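Didenmont Tableware Glaze Trial: Progress Report to the Najafi Fund
Reporting period two. Prepared by Tamara Demchenko, 1/26/19 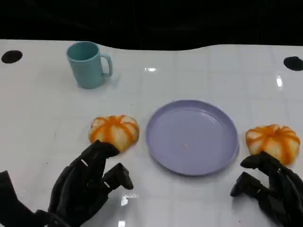 Teal mug and lavender plate on the white tabletop, with two small orange-and-white pumpkins.

1. Purpose of the grant

The grant supports the replacement of lead-bearing frits in the glazes used by small potteries in the Didenmont area. The work covers recipe development, test firing, leach testing and a short guide for potters. This report deals with the second period only. Recipe numbers follow the list sent with the first report.

2. Work completed

Test firing continued at the Boka workshop under Kęstutis Mets. In total 162 tiles were fired in the period, against a plan of 125. The increase came from repeating the whole of the matt series after a thermocouple in the larger kiln was found to be reading low. The affected firings have been struck from the results and the thermocouple replaced. The cost was met from the repairs line.

Of the tiles fired, 41 showed crazing within two weeks. Most belonged to the high-soda group, and that group has been dropped. The remaining recipes fit the Vumcombe clay body adequately at the lower firing temperature. Fit at the higher temperature is less certain - the body shrinks more than the supplier's sheet suggests - and will be checked again with a fresh batch of clay.

Leach testing is handled by Maksym Sydorenko. Samples are filled with dilute acetic acid, covered and left for 24 hours at room temperature before the liquid is drawn off. Results for the clear and white glazes are complete and below the limit set in the project plan. Results for the coloured glazes are outstanding. The copper-bearing recipes need particular care, as copper release can rise sharply when the glaze is fired too cool.

3. Changes to the plan

The dishwasher durability test has been moved to the next period. The machine at Boka could not hold a steady wash temperature and Andor Tóth has arranged access to another at Vumcombe. No extra funds are requested for this.

The potters' guide was to have been a printed booklet. Two of the potteries asked for loose sheets that can be pinned up beside the glaze buckets, and we propose to supply those instead. A draft of the mixing sheet is attached as Annex B.

4. Spending

Spending is within budget overall. Materials are over by 15 per cent owing to the repeated firings. Travel is under by a larger sum, and we ask for permission to move the difference between the two lines. Rostyslav Stasiv has sent the ledger and receipts separately.

5. Next period

Coloured glaze leach results are due first, followed by the durability test and the second clay batch. Trial glazes will then go to the potteries for use on their own ware, with a return form for faults. The next report will be submitted in April.

Annex A: Firing log
Annex B: Draft mixing sheet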